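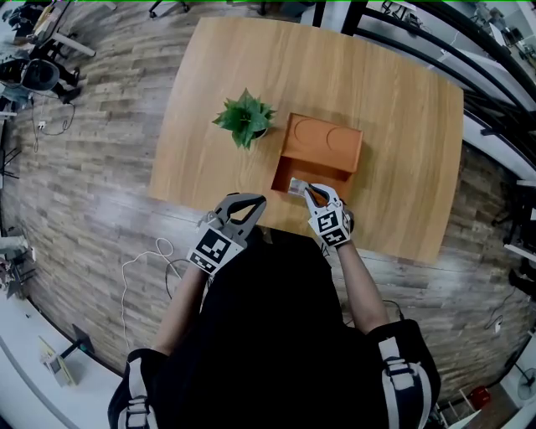

Two-section box on the table, near half open, plant to the left of it.

Small-parts boxes: setting up, filling and keeping in order

A box with one lidded half and one open half is more use for small household items than a box of the same size with a single lid. The open half takes whatever is being handled at the moment. The closed half holds what has already been sorted. The notes below cover boxes of this sort used on an ordinary table for screws, keys, batteries, picture hooks, curtain fittings and the like. Larger storage is dealt with on the shelving page.

Position on the table

Put the box with the open section nearest to you and the lidded section behind. Reaching over a raised lid to get at an open compartment puts the forearm against the lid edge, and small items get knocked off the top. If the box has to be used from two sides, turn it end-on so that both people reach in from the long edge.

Leave a hand's width of clear table between the front of the box and the table edge. A part that slips off the lip then lands on the table. On a table with rounded or sloping edges allow more.

A plant can stay where it is, provided it is to one side and the leaves do not hang over the compartment. Low rosette types are the least trouble. Do not water during sorting. Check that the pot has a saucer without cracks, and put a cork or felt pad under the saucer on bare wood; unglazed pots pass moisture for longer than most people expect and the ring does not sand out easily.

Work in daylight if possible. If not, bring the lamp in from the side opposite the working hand. The far wall of a deep compartment throws a shadow on its own floor, and grey metal parts on a dark floor are hard to see. A piece of white card cut to fit the bottom corrects this. Cut it 1 mm short in each direction or it will buckle.

What goes in which half

Open half: items in transit. Anything taken out of a pocket, a drawer or a packet, and anything waiting to be matched with something else. It should be emptied at the end of each session.

Lidded half: sorted items, bagged or in inner trays. Loose items in a lidded compartment migrate to one corner as soon as the box is carried, and the sorting is lost.

Lid recesses: some lids have shallow recesses moulded or cut into the top. They will hold a few washers or a single battery while both hands are busy. Do not store anything in them. The contents go on the floor the first time the lid is lifted.

Inner trays

Shallow trays with a sloped front are better than square ones for anything under 20 mm long, as the part can be drawn up the slope with one finger. For flat washers and shims, line the tray with thin felt. Washers lie hard against a smooth floor and cannot be got under with a fingernail.

I have tried the Mivenach inserts and the Barros ones. The Mivenach set has the better slope but the dividers are loose and parts under 2 mm thick work through underneath. The Barros dividers are tight and need both hands to move — press down at one end first, then the other. Neither comes in a size that fills a square compartment exactly. Pack the gap with folded card, not foam, which sheds crumbs into the parts.

Sorting a mixed lot

A mixed lot is the usual starting point: a jam jar, a biscuit tin or the bottom of a tool bag. Procedure:

1. Tip no more than a handful into the open section. A full compartment cannot be searched, only stirred.
2. Take out everything that is not a part: fluff, broken plastic, dead batteries, wall plug fragments.
3. Pick out the largest items and put them straight on the table to the right of the box (left, if left-handed).
4. Sort the remainder by type first and length second. Sorting by length first produces mixed piles that have to be done again.
5. Bag each type. Write the label before filling the bag.
6. Transfer bags to the lidded section, tallest at the back.
7. Take the next handful.

A lot of 2,000 mixed screws and fixings took me two evenings by this method. The first lot I did, before settling on the order above, was smaller and took four.

Items fewer than 11 in number do not get their own bag in my boxes. They go into a common bag marked ODD, gone through twice a year. The threshold is arbitrary but a fixed one saves thinking about it.

Picking up small items

Grip the part across its narrowest dimension and lift it clear of the lip before moving sideways. Dragging a part up and over the front wall scores the wall and, over time, leaves a notch in which thread ends catch. If a part is resting on the lip, steady the box with the other hand or a non-slip mat before taking hold of it.

A magnetic pick-up is quick for steel screws but magnetises them slightly. They then cling together in the bag. For brass, aluminium and stainless it is mostly no use in any case. Blunt tweezers with a wide tip are a fair substitute.

Holding the box still

A light box slides when it is reached into from the front. Three remedies, in order of cost:

Damp cloth. Adequate for a few minutes. Not on oiled or waxed wood.
Shelf liner, open weave. Cut to the outline of the base. Wash when it stops gripping.
Stick-on rubber feet. Permanent. Hokix feet in the 11 mm size have stayed on for me where a cheaper kind crept outwards and left grey marks on a pale table top.

Degrease the base with washing-up liquid before sticking anything to it, and leave it upside down overnight.

Labelling

Pencil on masking tape lasts one season. A fibre-tip marker on white paper tape lasts several years out of sunlight. Printed labels look better and curl at the corners in a warm room. I use paper tape, lower-case letters 5 mm high, type first, then length, then head: "wood 40 csk". The date is only worth adding for batteries and adhesives.

Label the box on the short end as well as the lid. Once boxes are stacked the lid label is hidden.

Weight and stacking

Weigh a full box once, on the kitchen scales, and mark the figure inside the lid. Two stacked boxes of fixings can be heavier than a shelf bracket is rated for. On an ordinary unbraced shelf I stop at a stack of three. The heaviest box goes at the bottom, with lids closed fully; a lid resting on a bag corner will take a set and never sit flat again.

Floor and surroundings

Move loose cables away from where you stand and from the route to the cupboard. A charger lead or extension lead left in a loop will catch a foot, and a full box carried in both hands hides the floor directly in front. Run leads along the skirting and fix them with clips at 50 cm spacing.

Hard floors with a plank pattern, whether tile or board, are bad for finding dropped screws. The pattern hides them. Put a torch flat on the floor and look along the beam; a small screw throws a long shadow. Do this before using the vacuum cleaner. If it has been used already, the screw is in the bag or cylinder, so look there before giving it up.

Cleaning

Empty the box fully. Brush out with a dry paintbrush, 20 mm or wider, working from the lidded half to the open half. Wipe with a barely damp cloth and dry at once, corners included. Steel parts put back into a damp compartment show rust within days. A sachet of silica gel in the lidded section is worthwhile in a garage or an unheated hall and makes little difference in a heated room.

Oil marks come off with washing-up liquid. Avoid white spirit on coloured surfaces until it has been tried on the underside.

Readers' notes

Vasilis Bošković writes that he keeps the lidded half for one job at a time, with all the fittings for that job and nothing else, and has general stock in a cabinet. It suits people who do repairs in several rooms. The drawback is the putting back, and he says he allows a quarter of an hour for it.

Randi Viklund asks whether the Drustura liner can be cut with scissors. It can, with the backing still on. Round the corners slightly or they lift.

Revised in October: stacking limits corrected, cable clip spacing added.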